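Comment on entretient une pince de robot
Dossier technique pour les 9-12 ans, atelier de Clavine

Une pince de robot sert à saisir un objet, à le tenir et à le reposer. Elle comporte un corps, un moteur, deux doigts et un câble. Le câble transporte le courant et les mesures. À l'atelier de Clavine, les pinces sont du modèle Rotent. Certaines se tiennent à la main : une personne fait le geste et la pince l'enregistre.
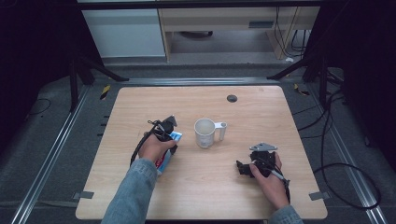 Le réglage se fait avant chaque série. On ferme les doigts complètement : c'est la position zéro. On les ouvre ensuite au maximum. L'ordinateur note les deux valeurs. On recommence 3 fois. Si les résultats diffèrent, une vis est desserrée ou le câble est mal branché.

Les pièces qui s'usent le plus vite sont les patins. Un patin est une plaque souple fixée sur la face intérieure du doigt. Il augmente le frottement, c'est-à-dire la résistance au glissement. 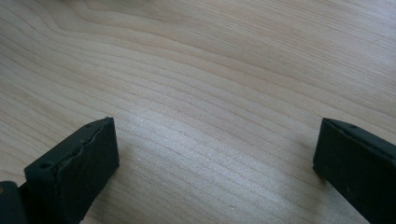

Le contrôle des patins a lieu toutes les 1000 prises, ou au bout de 14 jours. La pince est ouverte et vide. On regarde d'abord les bords. Un bord droit est normal. Un bord irrégulier, comme sur le doigt de gauche, où il semble déchiré ou décollé, doit être signalé dans le carnet. On vérifie aussi les petits trous ronds du dessus : la poussière peut s'y loger.

Pour changer un patin :
Débrancher le câble.
Retirer l'ancien patin et nettoyer le doigt.
Coller le nouveau patin, référence Bullo, bien à plat.
Refaire le réglage du zéro.

Un adulte doit être présent pendant toute l'opération.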